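Torton library to reopen after July flood

December 12, 2025

Torton library will open its doors again next week, five months after a burst main put the ground floor under water. The reading room and the children's corner are ready. The upstairs study area stays shut until the new lift has been signed off.

The flood in July ruined 209 books, most of them local history titles kept on the bottom shelves. Branch manager Ilse Cuypers said 50 have been replaced so far through gifts from readers - the rest are being looked for second-hand.

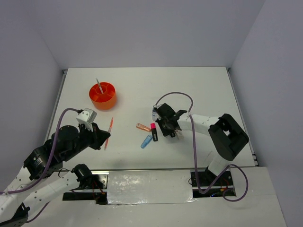
Opening hours will be shorter at first. The library will close at 3 pm each day until the new year, when evening hours return. Loans taken out before the flood can be handed back without a fine until the end of January.

Percy Zapata, who runs the Inga bookshop on the high street, has been taking in returned books over the summer and autumn. He said the last three boxes would go back to the library before the doors open. Readers who reserved a title before July will need to ask for it again at the desk, as the old waiting list was lost.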